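Wiping, Sorting, Hanging Up: Can a Machine Do It Yet?
Posted September 19, 2018 in Workshop and Home

Readers keep asking whether to wait for a robot before buying another pack of cloths. Keep buying cloths. Floor vacuums are fine on open floor and poor around chair legs. Past that, most of what we do with our hands is still ours to do.

Small jobs at a table are the nearest to being handed over. Putting things on a tray, lifting something off a peg and setting it down again are simple enough to break into steps. The trouble is in the details. A shiny tabletop throws glare, grip pads fray with use, and a gripper has only its two fingers to work with.
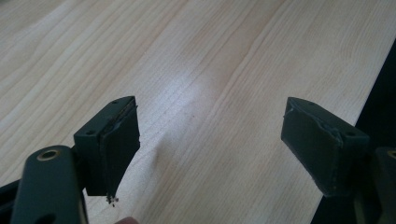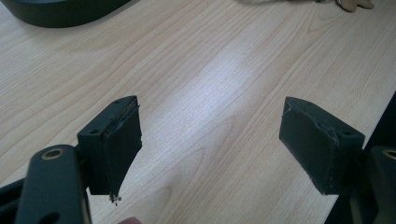
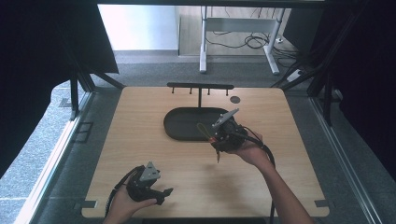 Two-fingered grippers at a light wooden table. Last picture: the tray and the rack with four pegs.

If you are setting up a bench for any kind of gripping tool, powered or held in the hand, these tips apply:

Clear the table first. Crumbs stick to foam and rubber pads.

Check the pads before each session. When the top edge starts to lift, glue it down or change the pad. I get a sheet of Lolura foam and cut nine pads from it.

Turn the lamp so it doesn't shine straight down on a glossy finish.

Use a tray with a raised rim for small parts. Round pieces roll.

Run cables back along the arm and off the side of the table.

As for the chores themselves, folding towels is slow for a machine, and fitted sheets are out of the question. Wiping a flat counter is possible. Scrubbing a pan is a long way off. In June I priced a Zetbridge bench arm at nearly $700 without fingers, and a box of 52 shop cloths still does more for my kitchen.

Next: cleaning drawer runners without taking the drawer out.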